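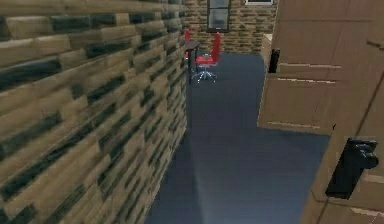 Renato Sepúlveda
Thread · September

I've been comparing two grippers and two controllers on household doors and drawers in simulation. Same arm throughout, a Thibodeau on a mobile base. Posting the notes as I go through the logs.

The simulator is Clalleritz. I picked it for the handles. Most of the free house models I tried have handles that are painted on or fused to the panel, and you can't learn much from a gripper closing on those.

Gripper one is the Sondgate parallel jaw, the wide one. Gripper two is the narrow Sondgate with the longer fingers. I kept the default friction on both. I know the defaults are generous. I wanted a baseline before I started changing things.

Each gripper got 49 attempts on the same mix of levers, knobs and pulls, with a limit of 2000 steps per attempt. Anything not open by then counts as a fail, even if the hand was on the handle and pulling.

Wide jaw: 23 opened. Narrow jaw: 16 opened. Those are with the older controller, the plain position one I've had for ages.

I expected the narrow one to win on levers. It gets behind them more easily, but when the arm pulls along an arc the long fingers twist and the lever slides out towards the tips. The wide jaw holds on for longer.

Small pulls went the other way. The wide jaw bumps the panel before it has closed, the controller reads that as contact, and it stops. Most of my wide jaw fails are that one fault over and over. 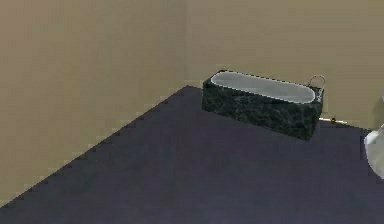 Bathroom. Green marble-effect tub, pale oval basin, thin curved tan-gold fixture at the right-hand end.

I use the bathroom for base positioning and nothing else. The arm drives up to the long side of the tub, stops, reaches over the rim and comes back. No grasp. If a controller can't do that without clipping the edge I don't bother with doors.

The old controller passes if I slow it right down. At normal speed the elbow swings out on the way back and I get contact warnings from the rim.

The second controller is the Trorkix one, which does impedance control. Setup was a nuisance. The joint order in its config doesn't match the Thibodeau model file, and it gives no error when they disagree. The arm simply goes somewhere else. I lost an evening to that.

With the joint order fixed, the reach over the tub was clean at normal speed. I left the stiffness at the middle preset.

Drawers next.

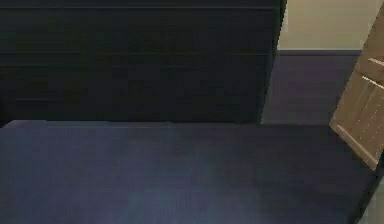
Dark furniture is where the depth estimate falls apart for me. I'm running stereo on the wrist camera with no projected pattern, and on a near-black front it has very little to match. The seams between panels are faint, so the detector either misses them or puts one seam in two places on alternate images.

I tried raising the exposure. That helped on the dark fronts and washed out the light wood, so I put it back.

Using the simulator's own perfect depth makes the problem vanish, obviously. I keep that as a separate run so I can tell camera fails from gripper fails. If you only log "failed" you can't separate them afterwards. I learned that on the last project and had to run everything again.

Someone asked why I don't move the camera to the head. I've got a head camera set up and I do use it for the approach. Close in, the forearm blocks it on anything below waist height, so the wrist has to do the last bit.

Part two of the thread, copied over from my notes page because I was running out of space here.
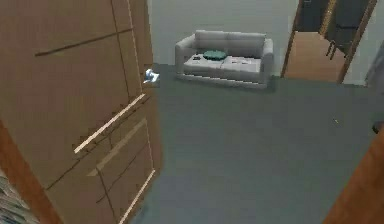
4 min read

Doors with the Trorkix controller. I haven't finished the full set, so no totals yet. So far the wide jaw is stopping early on small pulls much less often, as a light touch on the panel no longer ends the attempt.

It does bring in a new fault. When a door swings freely the arm follows it too softly, and the door gets ahead of the hand. Higher stiffness fixes that and brings back some of the bumping. I may need one setting for the grasp and another for the swing.

Half-open doors need their own label too. The planner treats a partly open door as a wall unless I tell it otherwise, and it will look for a long way round to reach a sofa on the far side of the room. I've added a door state to the map. It's set by hand at the moment.

Still to do: finish the narrow jaw with Trorkix, lower the friction, run it all again with the wrist camera tilted down a bit.

If you've got the Trorkix config working with a Thibodeau arm, please send me your joint order. I'd like to check mine against another one before I leave it running overnight.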